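Come teach our robot to do laundry (paid, no experience needed)

Last updated: June
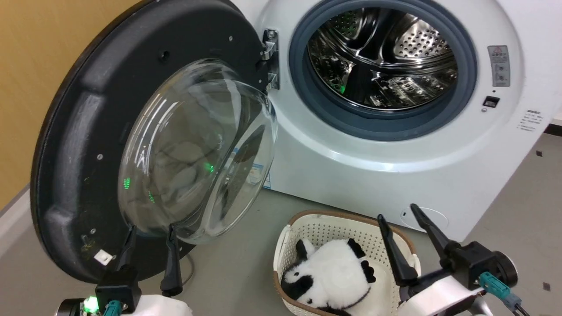 The laundry station, with a panda in the basket and one gripper just to its right, the other pointing up toward the door.

Hi! I run the teaching sessions at Rondero, and I'm looking for 20 people who'd like to spend an afternoon or two driving a pair of robot arms from a chair. If you can load a washing machine at home, you already know the job. You just haven't done it through somebody else's hands yet.

You sit at the control desk, hold two handles, and the arms follow you. Squeeze and the fingers close. Your view comes from the camera on the robot's head, so you see the washer, the basket and your own grippers, and that's it. Then you do chores! Pick up a soft toy, get it into the drum, swing the door shut, open it again, take the toy out, start over. We record every try, including the ones where you drop things on the floor (please don't throw those away, I want them).

A session is 2 hours with a break whenever you ask for one, and it pays $89. Most people get the hang of it before the first break. I was terrible at it on my first day and I still fumble the door, which is rounder and slipperier than you'd think when your fingers are two black sticks.

Who I'd love to hear from: anybody 18 or over who can sit comfortably and use both hands. Glasses are fine. Left-handed people, please write, I don't have nearly enough of you. Gamers are welcome and so are people who have never touched a controller. If you get motion sick easily, tell me and we'll do a short trial first.

We're upstairs in the Bindberg building, and the side door is the one with the ramp. Sessions start at 9 a.m. and 1 p.m. Wear whatever you like, but leave bulky bracelets at home because they knock against the handles.

We're trying to get to 150 good runs on the washer before we move on to folding towels, so if you like it you can book again. Repeat people are great, you get so much smoother the second time around.

To sign up, use the form on the Rondero jobs page and put "laundry" in the subject box. Tell me which start time suits you and whether you've done any remote driving before. I answer everything myself, usually in the evening.

14 shares | 4 comments

Comments

bramblefoot
Do you need to bring ID for the payment? And is there parking?

Rondero sessions
Yes to ID, any photo ID works. Parking is behind the building, free after you sign in at the desk.

tess_k
Did the towel one last year and my shoulders were sore the next day, but I'd do it again. Ask them to lower the chair.

oldmaytag
Can I come if I'm 71?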